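Clakik HG Hand-Held Gripper: Equipment Page and Pad Comparison

Home / Equipment / Hand-held grippers / Clakik HG

Product overview

The Clakik HG is a hand-held two-finger gripper with a wide-angle camera mounted on the body. The operator holds the unit, closes the fingers by means of a trigger, and records each grasp as it is made. The same fingers and pads fit the Clakik wrist mount, so a grip tried by hand can be repeated on an arm with no change of contact surface.

The unit is sold as a complete kit or as a body only. Fingers, pads and cameras can be ordered separately. Controllers are not included with the body-only version.

Pad options

Two pads are offered. The Floka pad has a textured surface and is intended for flat or stiff objects such as book covers, folded cartons and trays. The Dekik pad is smooth and softer, and is intended for glass, glazed parts and thin film. Both use the same two screws and the same backing plate. Pads should be changed in pairs. Mixing a Floka pad and a Dekik pad on one unit gives uneven closing force and is not supported.

Comparison procedure

Each pad was tried on the same unit with the same camera. The test set was made up of 12 household and office objects. Each object was lifted, held for 3 seconds and set down, and this was repeated nine times per pad. A lift was scored as a hold only if the object did not turn between the fingers. Trigger travel was left at the factory setting.
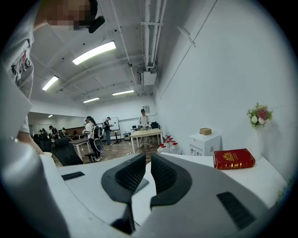
Kokkinos, 14/12/2019. The comparison covers the current body and finger set. Results for the earlier finger set have been withdrawn from this page and should not be used when ordering.

The camera view takes in both fingers, the gap between them and the work surface beyond, with a large part of the room behind. Straight lines bend toward the outer part of the picture. This is normal for the lens supplied and should be corrected in software before any distance is measured. Users who need only the contact area may crop the recording, but the uncropped file should be kept, as ceiling lights and wall edges are useful for tracking the position of the unit.

Results

The textured pad gave the better result on hardcover books, both by the spine and by the long edge. It also held small cardboard boxes at a lower trigger force. The smooth pad was better on drinking glasses and on a glazed dish, where the textured pad slipped on the curved side. No difference was recorded on foam blocks. On artificial flowers, both pads held the stem, but the textured pad marked the leaves and is not advised for soft plastic parts.

Choosing a pad for mixed work

For general tabletop recording, order the textured pad and keep one smooth pair as a spare. For kitchen or laboratory glass, order the reverse. Pads wear first at the fingertip. Replace them when the surface no longer feels even along its full length.

Data and power

Recording starts and stops from the controller. The Clakik controller and the Dekik controller have both been tried with this unit. The Dekik unit starts faster but does not log trigger position. Where finger opening is needed in the recording, use the Clakik controller.

Keep the body vent clear during use. Do not wrap the housing with tape or grip film.

Specifications

Fingers: two, angled, replaceable
Maximum opening: 125 mm
Camera: wide-angle, fixed to body
Pads supplied: one pair, textured
Pad screws: two per pad
Warranty: 12 months, pads excluded

Ordering

Complete kit: body, fingers, textured pads, camera, controller, cable
Body only: body and fingers
Pad pair: state textured or smooth

Orders for the smooth pad placed now will ship in February. All other items are in stock.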